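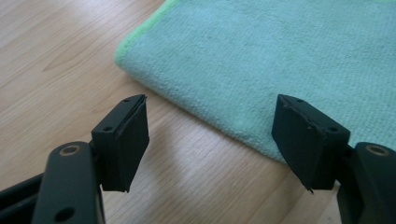
A hand-held gripper and a folded towel at Grastden.

Tania Weerakoon folded towels for 11 years before Grastden asked her to do it with two black fingers and a handle. The laundry firm is teaching its Muvine machines to fold, and they learn from her hands. She records some 60 folds between breakfast and lunch.

"My wrists know the job. The tool doesn't, so I go slower," she says.

Cleiton Barros, who runs the shift, expects the first machine in January. Seven people will move from folding to checking and packing on the same pay — that much is in writing. Hours are still being argued over. Weerakoon has asked for the early start.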